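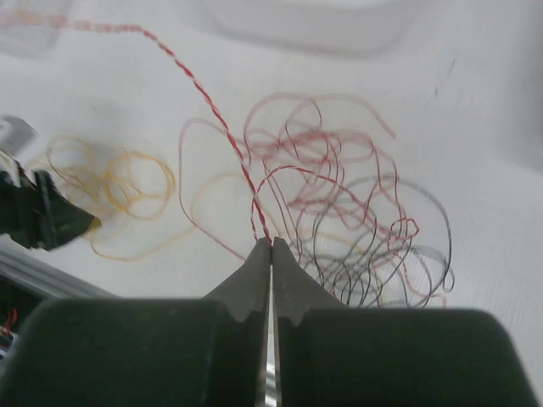
Neves Makers - Robotics Bench

So the wire job has officially eaten my summer, and now it's eating my spreadsheet as well. If you read the October post you'll know we've been teaching the two arms to pull single strands and twisted pairs out of a heap of hookup wire. Red and white twist is my favourite to practise on. You can see the stripes from across the room, and it gives the fingertips something to bite on. The thin black stuff is a menace. It springs back into circles the minute you let go of it.

Anyway, money! We have $866 left for the year and I've been asked to turn up with a shopping list by the end of the month. I love a shopping list. I have written this one four times.

Top of the list is fingertips. The grey ones we've got are lovely and narrow at the ends, but I want spares, and I want a few shapes to try. Bastach quoted me $80 a pair, and I'd like 5 pairs, so that's $400 gone before I've had my second coffee. Tsehay Worku reckons we should buy two pairs and print the rest ourselves. She's probably right, though she hasn't seen how my last prints came out (the less said the better).

Next is a wrist camera for the second arm. I went back and forth on this for weeks. Vandudton have one on clearance that would fit our bracket, and Hostden have a nicer one that costs more than everything else put together. Clearance it is - as long as the cable's included, which the listing very carefully doesn't say. I've emailed them twice.

Then there's the boring stuff, which I always forget and then have to beg for. Wire, obviously, in more colours. Yellow and red have been great on the white bench top, but the white strands are harder to pick out than I'd like, so I'm pricing a grey mat to swap in. Also small bins, cable ties, and a decent pair of flush cutters that live on OUR hook and don't wander off to the electronics table.

What I'm not buying is a third arm. Sérgio Guerreiro brings it up every single meeting and every single meeting I say no, where would it go? We'd need a bigger bench, another power board and somebody with the patience to calibrate it. Ask me again next year, Sérgio.

If you've bought fingertips for fine wire and have opinions about rubber versus bare plastic, please leave a comment. I've read so many product pages that they've all blurred into one. I'd especially like to know how long the rubber ones last before they go shiny, and whether anybody sells them in packs of 6.

Orders go in once Tsehay has checked my adding up.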